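cimar-openday: what's in this folder and how it got here

Last updated July 21, 2024

Hi! If you came to the open day at Plullitz in June and asked me where you could get the recordings, you've found the right place. I promised a lot of people a readme and then took weeks to write it (sorry!).

Cimar is our PC assembly project. The part we showed visitors was the CPU station, where a processor has to end up in the socket of an ordinary desktop lying on its side. People kept wandering over from the Azar booth expecting a screen with a simulation on it, and got a real computer with its lid off instead.
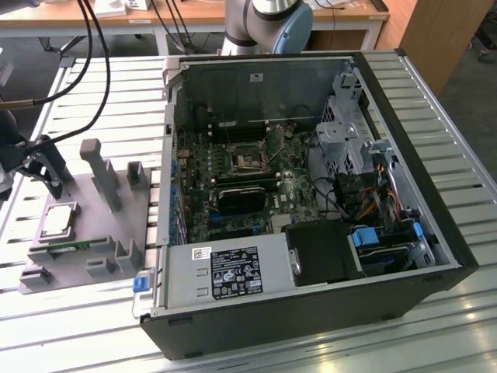
The CPU station: processor parked in its pocket on the gray fixture, socket open in the tower.

The fixture is 3D printed, and it's the thing I got the most questions about. Yes, you can have the files, they're in /fixture. Print them slowly. My first plate warped so badly that the pockets were useless, and I still have it as a coaster.

What you get in /data:

episodes/ has 779 recordings, one attempt each
views/ has the bench camera and wrist camera video
notes.txt is me typing between visitors, so expect typos

The whole thing unpacks to some 3255 files, so please don't do it on your desktop like I did. 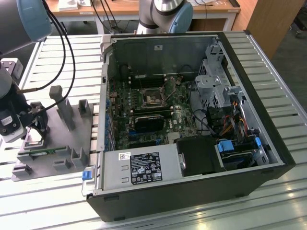
Lighting is the other thing to watch for. We had the blinds open for the first 9 episodes and then somebody closed them, and the silver parts look quite different after that. I left those episodes in, but you may want to skip them if you're training anything touchy about glare.

My favorite files are the wrist views. At the open day everyone crowded around that monitor, and I don't blame them! 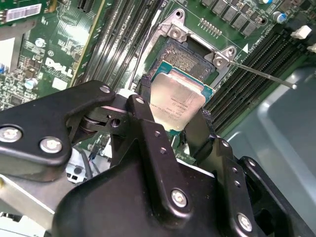
Wrist camera, with the processor held at a tilt just in front of the socket pins.

To play everything back you need the Gando viewer, version 3 or newer. Older ones open the bench video fine but choke on the wrist files.

Known problems: timestamps drift a little in the longer episodes, and a few notes are attached to the wrong recording. If you spot one, open an issue and I'll fix it when I'm back at my desk.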